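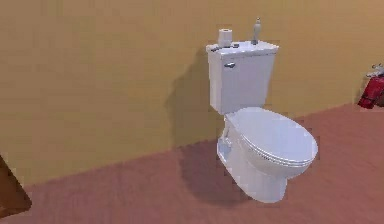

Kwesi Arthur replied:
Check the reset order before you touch any friction values. On the Stamness cell the objects are placed first and the arm is homed second, and if your config has the physics clock running between the two, anything standing on a small footprint gets a free nudge. Bottle on a tank lid is the classic. What are you stepping at?

tank_lid_54 replied:
60 Hz for control, substeps left at the default. Config is the stock Mahawong apartment, bathroom and bedroom active, Brulus controller 14 branch, Clistico two-finger gripper with the long pads. Symptom again for people who skipped the first page: seed 3904 places correctly, the arm homes, and by the time the first grasp is requested the object poses in the log differ from the placement file. Bathroom is off by a few millimeters. Bedroom is worse. Restarting the controller clears it for one episode and then it comes back.

Kwesi Arthur replied:
Then it is the clock. Set hold_physics true until home_done is raised.

mirel replied:
I would not do that. Holding physics through homing hides the problem. The objects are still placed in slight overlap with their support, and the solver pushes them apart as soon as you release. You have moved the jump from before homing to after it. I ran our cell that way for a month and the grasp failures stayed exactly where they were.

Kwesi Arthur replied:
It hides nothing if you release, wait, and read the poses again before planning. Most people don't read them again. That's the fault.

mirel replied:
Sure, and with the re-read you have a cell that starts from a different state than the one in the placement file. Fine for training, useless for regression. If I'm comparing two gripper pads I want the roll of paper in the same place both times.

tank_lid_54 replied:
I need it for regression. We compare pads.

brackish replied:
Both of you are assuming the poses move. Has anyone looked at whether the arm base moved? We had the same log signature and the cause was the base frame being rewritten on room change. Objects are logged relative to the base. Base shifts, every object appears to shift by the same vector. Subtract the poses and see.

tank_lid_54 replied:
Did that now. In the bathroom all offsets on the tank share one vector. Roll, bottle and both of the small dark items. So that part is the base frame. In the bedroom the bread and the dumbbell share a vector but the bat and the figurine do not match it or each other.

brackish replied:
Two faults, then. Base frame for everything, contact for the bat and the figurine.

mirel replied:
Which is what I said about overlap.

brackish replied:
For two objects out of the lot, yes.

hgunder replied:
I look after a cell on the same Stamness build and have been through this. Procedure below is what we run after any change to the controller or the gripper model. It takes an afternoon the first time. Don't skip around in it, steps 3 and 4 depend on the base being right.

Step 1. Freeze the base
In the Brulus config, set base_frame to fixed and delete the per-room override blocks. Mahawong ships with one override per room and the bedroom one is rounded to a coarser value. Restart the controller, not just the episode.

Step 2. Verify with the arm parked
Load the bathroom, arm parked outside the room, gripper open. Dump poses for the objects on the tank lid. Switch to the bedroom, switch back, dump again. The two files should be identical. If they differ in the last digit only, leave it.

Step 3. Correct the gripper offset
The long Clistico pads need their own tool center point. The stock value is for the short pads. Enter the new one in the tool table and also in the collision model, which keeps its own copy. If the collision model still has short pads, the planner will happily send the fingers through the headboard on a grasp of the bread.

Step 4. Separate contact pairs
Load the bedroom and list every pair of movable objects in contact. With the bat leaning across the figurine and its barrel end on the blanket, one object has two supports and one of those supports is itself free to move. Place these in dependency order: figurine, then bat. Zero initial velocity on both. Use a placement margin of half a millimeter.

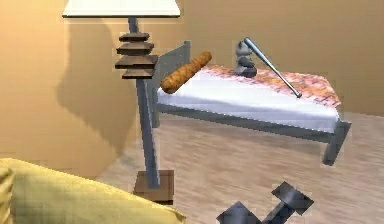

Step 5. Run the settle check
Release physics with the arm parked and let it run for 222 steps. Log the pose of every movable object at the start and the end. Anything that moves further than your grasp tolerance goes back to step 4. Only after this passes do you home the arm.

Step 6. Save the settled state
Write the end poses out as a new placement file and point the regression runs at it. Keep the original under its own name. We have lost an original once.

mirel replied:
Agree with 4 through 6. I disagree with half a millimeter in 4. With that margin the bat drops onto the figurine, and a figurine that size on a rounded base will rock. I use a tenth.

hgunder replied:
At a tenth I get overlap again on the blanket. The collision mesh for it is coarse. Swap the mesh for a flat box and you can go smaller.

mirel replied:
We did swap it. That explains the difference.

Kwesi Arthur replied:
You are still holding physics until the settle check, so I'll take that as hold_physics being correct. The re-read is now a saved file.

mirel replied:
Holding before the arm moves and holding while it homes are different settings.

tank_lid_54 replied:
Results. Steps 1 and 2 done, bathroom files identical after the room switch. Step 3 found the short pads still in the collision model - tool table was right, collision copy was not. Step 4 with hgunder's margin, step 5 passed for everything except the bat. Reduced the margin for the bat only, left the figurine alone, step 5 passed. Saved the file. Pad comparison is queued for tonight.

brackish replied:
Put the controller restart in your shift notes. Someone will reload only the episode after an override edit and you will be back here.

tank_lid_54 replied:
Added. Is there a way to make the room switch fail if it finds an override block?

hgunder replied:
Yes, strict_frames in the same section as base_frame. It is off by default. Turn it on after step 2, otherwise the cell won't load until you have cleaned up the blocks in every room, including the ones you don't use.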